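Cell 2 notebook, March, started 8:40

Grip on the near arm has been going soft since the last finger change. Jhonatan had it down as a force setting and raised the close current twice. I put it back where it was before touching anything else. Both fingers still closed, but the left one arrived late and the tips met off center.

Took the gripper off and opened the back cover. Lint in the slide, packed in behind the left carriage, and the grub screw on that side had backed out far enough to feel with a fingernail. Cleaned the slide with a dry brush, no solvent. Screw back in with a drop of the blue stuff. The other one was fine but I did it too.

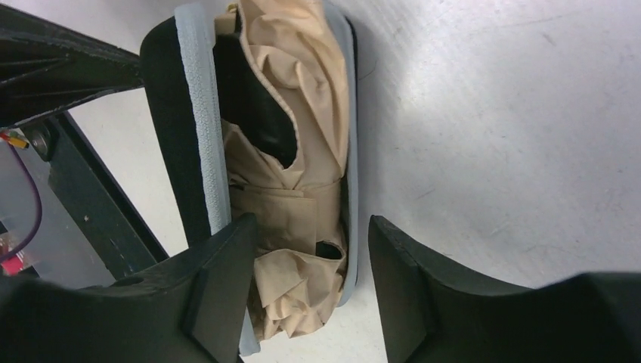
Re-zeroed with the fingers closed on the 6 mm gauge block, then opened and closed 200 times with nothing in the jaws. Watched the first 24 and let the rest go while I got coffee. No late arrival on the left in the ones I saw, and the log shows the same position at the end as at the start. Mebrat wants the zero written on the tape inside the cover, so it is there now with my initials.

Úna asked why the close current can't just stay high if it does no harm. It does harm. The motor on this one gets hot by lunch and then it drifts, and we're back to somebody re-zeroing at two in the afternoon. Please leave it at the old value. If grip goes soft again, look for lint first.
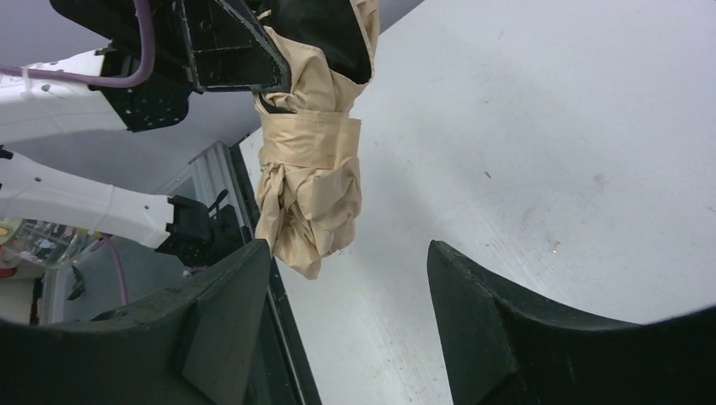

Cable routing is next on the list. The purple cable on the other arm needs enough slack for a full wrist turn, and I don't want it any tighter than that. It runs along the top of the white housing and loops up toward the gripper, and there is a cable tie around the housing as well. Bezawit is going to check the loop at both ends of the wrist travel before we send the path again. Spare ties are in the Prosov drawer, the short ones.

Ran 12 picks at half speed after that with Liya on the stop button. One fault, a timeout on the bus, cleared by itself and has not come back. I reseated the plug at the base anyway. If it shows up again write down the time and which arm.
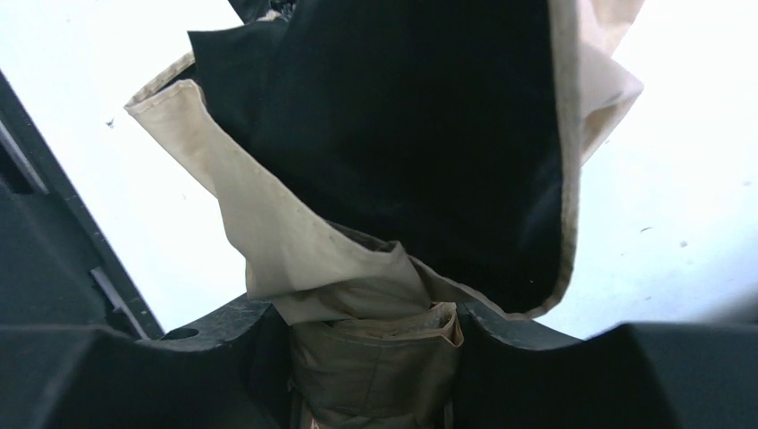 Finger wear. I have been putting off ordering a new pair from Vikus and I think they will go another month. The tips are not chipped anywhere I could find with a lamp. The faces are scuffed and dusty, and there are light scratches on the right one close to where the cloth is squeezed. Wipe them with a damp rag at shift change and keep the dust away from the slide opening.

Still to do:
Order one pair of fingers, plus grub screws
Full speed run, Jhonatan
Copy the new zero into the Mimier file
Find the other 6 mm block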